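Contrôle des planches à découper – cuisine de l'atelier, site de Rotau
Fiche remplie par : Nadège Barbier
Période : août, avant la reprise des cours

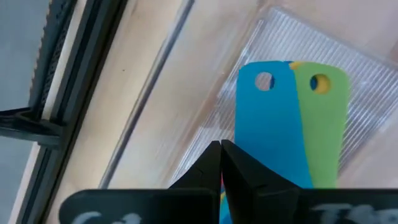 Planches bleue et verte, côté trou d'accrochage.

Rappel : chaque point est noté C (conforme), NC (non conforme) ou SO (sans objet). Toute NC doit avoir un commentaire et une action. La fiche reste dans le classeur hygiène, intercalaire « petit matériel ».

1. Identification et code couleur

1.1 Le code couleur est affiché près du plan de travail : C
1.2 Chaque planche correspond à une couleur du code : C
1.3 Les couleurs se distinguent sans hésitation : C
Commentaire : le bleu et le vert se voient bien, même posés côte à côte. L'ancienne planche blanche sans affectation a été retirée du tiroir.
1.4 Un lot de secours est disponible : NC
Commentaire : il manque une rouge dans le lot de secours. Commande à passer chez Londex avec les brosses.

2. État des surfaces

2.1 Pas d'entailles profondes sur la face de coupe : NC
Commentaire : une planche jaune est à remplacer, entailles au centre où l'ongle accroche. Le ponçage a déjà été fait une fois, on ne recommence pas. Les autres ont des rayures d'usage, acceptées.
2.2 Pas de taches persistantes après lavage : C
2.3 Pas de déformation, la planche porte à plat : C
Commentaire : une verte bascule très légèrement sur l'inox. À revoir au prochain contrôle.
2.4 Bords et angles sans éclat : C
2.5 Trou d'accrochage propre, sans dépôt sur le pourtour : NC
Commentaire : dépôt gras sur deux planches, parti à la brosse fine. C'est l'endroit oublié au lavage à la main. Ajouté à la consigne de plonge.

3. Lavage et désinfection

3.1 Lavage après chaque usage et à chaque changement de denrée : C
3.2 Température de rinçage de la machine relevée : C
Commentaire : 79 °C à l'afficheur.
3.3 Produit désinfectant identifié, bidon fermé : C
Commentaire : Losura, bidon entamé, étiquette lisible.
3.4 Dosage respecté : C
Commentaire : le gobelet doseur était fendu, remplacé le jour même.
3.5 Temps de contact de 10 minutes respecté : NC
Commentaire : pas de minuteur au poste, les élèves estiment. Minuteur à fixer au-dessus du bac.

4. Séchage et rangement

4.1 Planches séchées debout ou suspendues : NC
Commentaire : plusieurs planches retrouvées empilées à plat en fin de service. Une planche empilée encore humide repart au lavage.
4.2 Râtelier propre et stable : C
Commentaire : râtelier Hollenstein, une vis resserrée à gauche. Les patins sont usés mais tiennent.
4.3 Rangement à l'écart des produits d'entretien : C
4.4 Planche viande crue rangée séparément : C

5. Actions à suivre

Remplacer la planche jaune entaillée et compléter le lot de secours (N. Barbier, avant la reprise).
Poser le minuteur au poste de désinfection (service technique).
Afficher la consigne « trou et tranche à la brosse » à la plonge.
Reprendre le point 4.1 avec chaque groupe au premier TP.

Prochain contrôle dans 30 jours. Le point 2.3 sera vérifié en premier, planche posée sur le plan inox et non sur un torchon.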